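18 December 2020

Humidity log, flat at Drellow, continued. The hygrometer on the hall shelf read high again at breakfast, and the one in the bedroom read higher. I wiped the bedroom window at seven and it had fogged over by the time the coffee was made. The north wall behind the wardrobe is cold to the hand from the baseboard up to knee height. No mold yet. I pulled the wardrobe 2 inches off the wall in March and have left it there.

The dehumidifier is the Vamell, the small one. I emptied the tank before bed and again this morning and measured both with the kitchen jug. Overnight total was 937 ml, with the bedroom door shut and the heating off from eleven. The night before, door open and heating on low, it was 500 ml. Two nights prove very little and the weather was different on each, but I am writing them down so that there is a run of numbers to look at by spring.

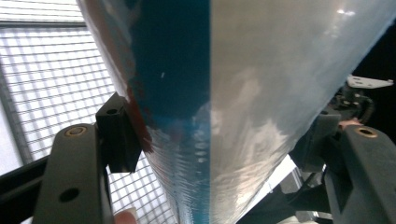

Nandi Masilela

Power use next. The plug meter shows 3240 watt-hours for the period since I last reset it. I did not note the hour of the reset, so the figure can't be turned into a daily rate. Reset again at 8:15 this morning and the time is now written on tape on the side of the meter. Running the unit on the second fan setting makes no difference I can hear from the kitchen. On the third I can hear it through the wall.

I called Amrani, who manage the building, about the extractor in the bathroom. It runs, but a square of toilet paper held against the grille falls off. The woman I spoke to wanted to know whether I was opening the windows. I said twice a day, ten minutes each, both sides of the flat. She has logged it. The upstairs neighbor had the same fault and found the duct had come off its collar in the ceiling void. I can't reach ours without taking the panel down, and the panel is painted in.

Laundry is the other load. A full rack dried in the bedroom last week and the reading climbed through the evening and stayed up until noon. The rack is now in the bathroom with the door closed and the Vamell on the floor beside it.

My sister sent a message on the subject at lunch, copied here with my reply.
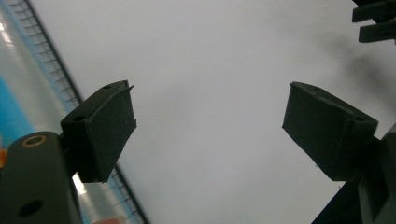

Is it worth drying clothes on the radiators to save time?

It costs more than it saves. The water goes into the air either way, the radiator heats the room less with a towel over it, and the damp ends up on the coldest wall. Use a rack in a small closed room with a dehumidifier or a working fan.

She has the larger place at Clivine with a proper utility room, so I don't know why she was asking. She may have been asking for her son.

Afternoon: checked the window seals with a strip of tissue. The left sash in the living room moves it, the right does not. The trickle vents are both open and clean. One of them had been painted shut by an earlier tenant and I cut it free with a craft knife when I moved in. The paint line is still rough. 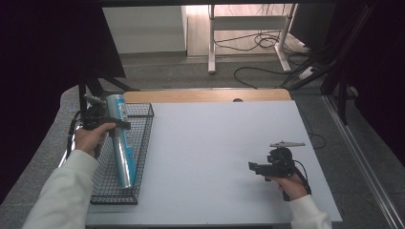
The bedroom vent is harder to judge because the curtain rail sits in front of it. I took the curtain off one end, checked that the slider moved through its full travel, and put the curtain back. Then I moved the bed 4 inches away from the outside wall. The lamp cord no longer reaches the outlet, so the lamp is on the chair for now.

Readings at six: hall 58, kitchen 61, bathroom 66 with the rack in, bedroom 63. The two hygrometers disagree by three points when placed side by side, and I have not corrected for that in anything above. The salt test is the usual way to find out which is wrong. It needs a sealed bag, a bottle cap of damp salt and eight hours, and should settle at 75. 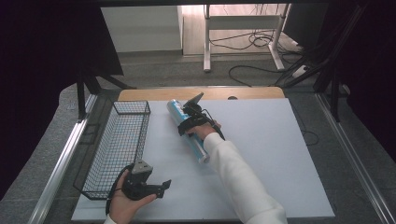 Both meters went into the bag at 6:40 with the salt between them. I will read them before work. If the hall one is the low one, the hall numbers back to March need three points added, and I have them all in pencil. Tank emptied at nine, amount not measured, jug in the dishwasher. Bedroom door shut, heating off at eleven as before.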